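Chapter 8
Rehearsing as a Small Ensemble

Most student groups spend their first months playing pieces from top to bottom. This feels like practice, but it leaves the weak spots weak. In this chapter we look at how a working group of four or five players plans its time, starting with the count-off and ending with the set list.

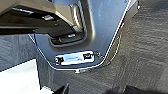 A count-off gives the band two things: the tempo and the feel. Paweena Phromma, who plays drums in the quintet Colludeo, sings the bass line to herself before she counts. Try this with the tune in Exercise 11. Sing two bars silently, then count.

Next comes listening. When the bass and drums agree on where the beat sits, the other players can relax — and when they do not, no amount of volume will help.

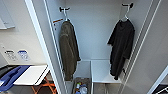 Figure 8.1 An olive-green jacket on a white hanger in an open wardrobe.

Solos need limits in rehearsal. Agree on their length first, and have one player cue the return to the melody with a nod.
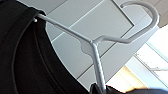
Figure 8.2 A light gray plastic hanger and a black garment.

Section 8.1 begins with the rhythm section alone. Horn players should read it too, and bring a pencil.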